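Review: Hirside Studow Teleoperation and Demonstration Package

Prepared for the Shared Equipment Register, Manipulation Teaching Laboratory
Reviewer: Baldur Hafstein
Second reader: Ívar Ingvarsson

Scope of the review

The Studow package is a desktop product for recording demonstrations on a robot arm, either by remote control or by guiding the arm directly by hand. It is supplied by Hirside and consists of a hand controller, a foot switch, a recording application and a library of simulated rooms in which operators can practice before they are given time on hardware. The laboratory obtained one license and one controller in October and used them through the remainder of the teaching term.

This review covers setup, the quality of control, the simulated rooms, hand guiding and the handling of recorded data. It does not cover the training of policies from the recordings, which will be reported separately.

Over the period of use, 17 operators recorded 322 demonstrations. Most of these operators were students with no earlier experience of remote control.

Setup

Installation on the laboratory workstation was completed in a single afternoon. The application found the hand controller without difficulty. The foot switch required a firmware update, and the instructions for this are placed in an appendix that the main manual does not mention. The supplier has been informed.

Calibration is short and clearly presented. The operator holds the controller level, faces the screen and confirms the forward direction. Left-handed operators should change the handedness setting before calibrating, as a later change discards the stored result.

Control of the arm

The hand controller sends position and rotation together. The arm follows only while the foot switch is held down, and an operator who runs out of reach may release the switch, bring the hand back to a comfortable position and continue. Students understood this arrangement quickly. The same method was available on our older Mallusier console, but there it was assigned to a thumb button, and the thumb became tired during longer sessions.

Motion scaling can be set in 5 steps. The second step proved suitable for most tabletop work. At the highest setting, small movements of the wrist produced large movements at the fingertips, and we do not recommend it for grasping.

Rotation is less satisfactory than position. When the gripper is already pointing straight down, a small unintended turn of the hand will tilt it. A lock for vertical approach is provided, but it is found two menus deep and must be switched on again after every restart. A dedicated button would be preferable.

Simulated rooms

The rooms are the strongest part of the package. Each one places an arm beside furniture and everyday objects, and the operator is given a short written task. The dining room was used most often by our groups, with tasks concerning food and tableware.

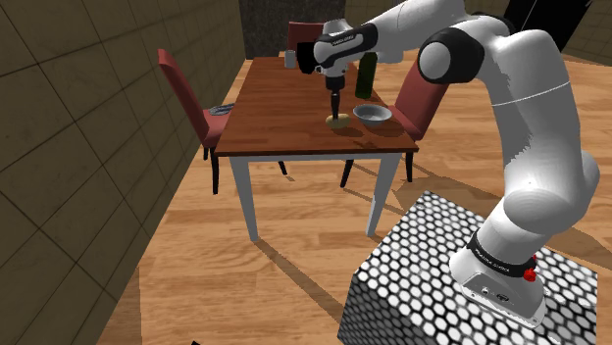 Dining room: the gripper at the food item, with the bowl directly beside it.

The position of the bowl makes this a useful beginner's exercise. An operator who approaches from the right must clear the rim before descending, and an operator who opens the fingers too far may strike it. Several students adopted the habit of coming down from the left and turning the gripper slightly before closing. We now teach this approach to all new groups.

Shadows are drawn on the tabletop and were found to be of real help in judging height. With shadows switched off, first attempts took noticeably longer and more of them ended with the fingers pressing on the table. The default view is less helpful. It is taken from behind the base, so that the arm itself can cover objects on the far side of the workspace. Operators should be shown how to move the view before they begin, and should save at least one side view for each task.

Contact is modeled acceptably for firm objects. Soft objects behave as though they were rigid - a point of some importance where students are later expected to handle real food with suitable force.

Hand guiding

For hand guiding, the application records the joints while the operator moves the physical arm. Recordings were smooth, and the playback function repeated them faithfully. The operator's own hands and sleeves will appear in any camera recording made at the same time, and for this reason we used hand guiding mainly for fixed motions such as opening a drawer. Remote control remains our recommended method where camera data is required.

Recorded data

Each demonstration is saved as a separate folder with a plain text record of the task, operator code and result. The review window allows an operator to trim idle time and to mark a demonstration as failed. Failed demonstrations are kept unless they are deleted by hand, which we consider correct.

The browsing list is said by the supplier to support 2,000 entries. Ours became slow well before that number. Export to the Naqvi format used by our partner groups worked without error, although the gripper opening is written as a fraction of full travel and must be converted.

Assessment

The package is recommended for teaching use and for the collection of small demonstration sets. It is approved for the equipment register on condition that every operator completes the dining room tasks before booking the physical arm.

Requests sent to Hirside:
Vertical lock on a dedicated button, kept after restart.
Foot switch update described in the main manual.
A side view supplied as standard in every room.
Faster loading of the demonstration list.

Bookings for the controller are made through Ívar Ingvarsson. Operator codes are issued at the first session and should be kept for the whole term.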